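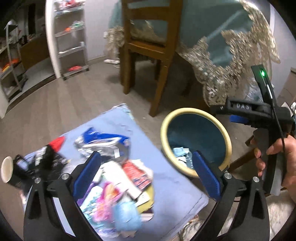
Bueno, pues ya tenemos calendario de Vustell y llevo toda la tarde dando vueltas por casa sin poder concentrarme en nada. ¡Qué ganas tenía de que dijeran algo de una vez! Después de tanto silencio, el estudio Burar ha soltado de golpe el tráiler, el reparto y la fecha (junio, en pleno verano, con un par), y voy a intentar ordenar un poco lo que pienso, aunque no prometo nada.

Primero, para los que no venís de los cómics: Vustell es una ciudad construida dentro de un cráter, y la serie original tiene 32 números. Yo me la leí entera en una edición de tapas blandas que se me fue deshaciendo entre las manos, y la he releído más veces de las que debería confesar. La película adapta, por lo que se ve en el tráiler, el arco de las campanas – mi favorito, y también el más difícil de llevar a la pantalla, porque medio tomo pasa a oscuras.

El tráiler dura poco más de dos minutos y me lo he puesto ya en bucle. El plano del ascensor bajando al cráter es una viñeta calcada, pero calcadísima. La música me convence menos, suena a tráiler de cualquier otra cosa, aunque eso casi nunca es lo que luego oyes en el cine. ¡Y sale Pavlow! Se le ve apenas un segundo, de espaldas y con el abrigo largo, pero es él, no me discutáis esto.

Lo que me tiene más intrigado es Yurchenko. En el cómic no aparece hasta el final y aquí la han puesto en el cartel, bien grande, así que supongo que le habrán dado más historia. Me parece estupendo, era un personaje desaprovechadísimo. Mi única pega es que, si la presentan desde el principio, la escena del puente pierde casi toda la sorpresa.

En el foro el hilo del tráiler va ya por 3283 mensajes y la mitad son peleas por el color del cielo (en el papel era verde, en la película tira a naranja). A mí me da igual, la verdad – en los últimos números también cambiaba según quién coloreara.

Esta noche empiezo la relectura, otra vez desde el número uno. Iré colgando por aquí las comparaciones de viñetas con planos del tráiler, empezando por la del ascensor. Si alguien tiene escaneada a buena calidad la portada del número dos, que me escriba, que la mía tiene una mancha de café enorme.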